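Bramside Makers & Menders > Benches, Tables and Work Surfaces

Refinishing a pale laminate-look worktop, or replace it?

cutlist_1423
Posts: 212

I have a work table that came out of an office clearance in Endton. The top is a very pale grey-white with a satin finish. I use it for small assembly jobs, soldering with a mat down, and a fair bit of paper cutting. After two years the finish has gone blotchy. The damage is not scratches as such. Under a low lamp the sheen changes from patch to patch, and small dark screws show up well on it, so I would like to keep the colour.

Options as I see them:
Scuff and recoat with a two-part clear.
Skin it with a new sheet.
Bin it and buy a new top from Rurkatis, who list one in the right size.

The frame is steel and in good shape. I don't want to lose more than a weekend.

dovetail_dan
Posts: 1890

What is the top made of? You say laminate-look. If it is melamine on particleboard, do not sand it. The wear layer is very thin and you will go through to the paper before the gloss evens out. Check an underside edge or pull one of the fixing screws and look at the swarf.

cutlist_1423
Posts: 213

Pulled a screw. Particleboard core. The face is harder than the melamine shelving I have here, but I can't say more than that. Edge banding is the thick plastic kind and still tight all the way round.

T. Mathebula
Posts: 640

Probably a high-pressure laminate in that case. Blotchy sheen on HPL is residue more often than wear. Isopropyl leaves nothing behind, but most spray cleaners do, and so does the adhesive from masking tape. Before you spend money, do one square with a plastic scraper held flat, then warm water and a small amount of dish soap, then clean water, then a dry microfibre. Leave it overnight and look at it under the same low lamp.

I keep a pale top in my own workspace for the same reason you do. Small dark parts are easy to find on it and a dropped washer doesn't vanish.
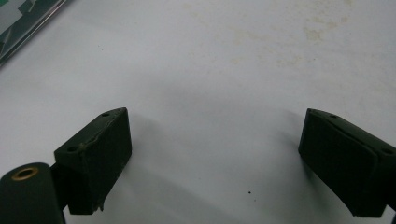

The cost is glare. With an overhead tube you get a wash of light across the middle of the surface and it becomes hard to judge whether the finish is even. I moved my lamp to the side and dropped the angle, and cleaning got easier because I could see what I was doing. If your blotches change when you move the lamp, that tells you something about the surface texture but does not separate residue from wear. You need the test square for that.

Thabiso

dovetail_dan
Posts: 1891

Agree on the test square. Disagree on soap. Soap leaves its own film in hard water areas, and Endton water is hard. I would go straight to isopropyl on a white cloth and see what colour comes off.

T. Mathebula
Posts: 641

That is why there is a clean water rinse in the sequence. Isopropyl will lift ink and some adhesives, and it does very little for dried sugar, tea, or the waxy component in polish. He has not told us what has been on it.

cutlist_1423
Posts: 214

Tea, certainly. Flux. Glue stick. The previous owners had it in a meeting room, so possibly polish as well.

pk_sheetgoods
Posts: 77

I'd skin it. A sheet of 1 mm laminate and contact adhesive will give you a new face in an afternoon. Thaler do a matte light grey that hides glare better than satin. Rough up the old face with 120, vacuum, two coats of adhesive on each side, roller from the centre out, trim with a flush bit.

dovetail_dan
Posts: 1892

Two problems with that. First, his edge banding would need to come off or be trimmed level, otherwise you have a visible line and a lip that catches sleeves. Second, contact adhesive over whatever is causing the blotches is a gamble. If there is polish on there, the bond will fail at the edges first. He has to clean it properly either way, so he may as well clean it and stop.

pk_sheetgoods
Posts: 78

I have done four benches this way and none have lifted. Sanding takes the contamination off. The lip is a non-issue if you run a small chamfer.

dovetail_dan
Posts: 1893

Sanding spreads wax and silicone as often as it removes them. Solvent wipe first, then abrade. The order matters.

marg_w
Posts: 305

Whichever way you go, skip the clear coat. I put a two-part on a laminate desk and it looked fine until July, when a mug took a ring of it straight off. Adhesion to HPL is poor unless you use a proper primer, and the primers I found were all tinted.

cutlist_1423
Posts: 215

Clear coat is off the list then. I'll do a test square in the back corner tonight.

cutlist_1423
Posts: 216

Results. I did two squares side by side, taped off with low-tack.

Square A, isopropyl only: cloth came away light brown. Sheen improved but still uneven under the side lamp.

Square B, scraper, warm water and soap, rinse, dry: cloth came away grey. Sheen close to even, with one dull spot left that I can feel with a fingernail.

Then I ran isopropyl over B and the spot did not change. I take that one to be real wear, or heat.

T. Mathebula
Posts: 642

Good result. A dull spot you can feel is most likely heat or abrasion and it will not polish out. Leave it. Do the rest of the top as per B, working in sections so the rinse water never sits near the banding. Particleboard swells at the edge well before the face shows anything. Change the water every couple of sections.

dovetail_dan
Posts: 1894

Fine, soap wins this time. I would still finish with isopropyl over the whole top.

T. Mathebula
Posts: 643

No objection to that.

pk_sheetgoods
Posts: 79

If the dull spot ever bothers you the laminate option is still there. Price from Rurkatis for a replacement top is going to be well above a sheet and a tin of adhesive.

cutlist_1423
Posts: 217

Noted. One more question. Is there a mat worth having for the cutting work? The self-healing one I have curls at the corners and slides.

marg_w
Posts: 306

Curl is usually from storage on edge or from sun. Lay it flat under weight for 10 days. For sliding, a sheet of shelf liner underneath works, the open mesh type. Don't leave it in place for months on a pale top, as plasticizer from the liner can migrate and leave a stain in the pattern of the mesh. I lift mine when I finish for the day.

dovetail_dan
Posts: 1895

Seconding the bit about plasticizer. Rubber feet do the same thing. Felt or cork under anything that stays put.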